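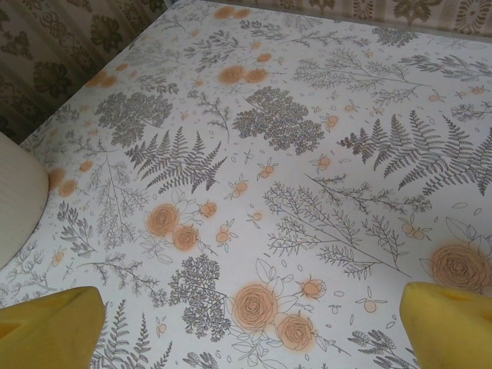
Can a machine lay a table yet? Slowly, and only when the crockery is the sort it has been trained on.

The lead engineer at Rimon put it in figures. "We ran 833 placements last winter. Plain cloths were fine. Printed ones cost us time, as the software took flowers for objects."

Rimon's arm needs 51 seconds per plate. "A person takes 2," the engineer said. "I would not sell it to a café."

Folding the cloth afterwards remains unsolved. Tests resume in January.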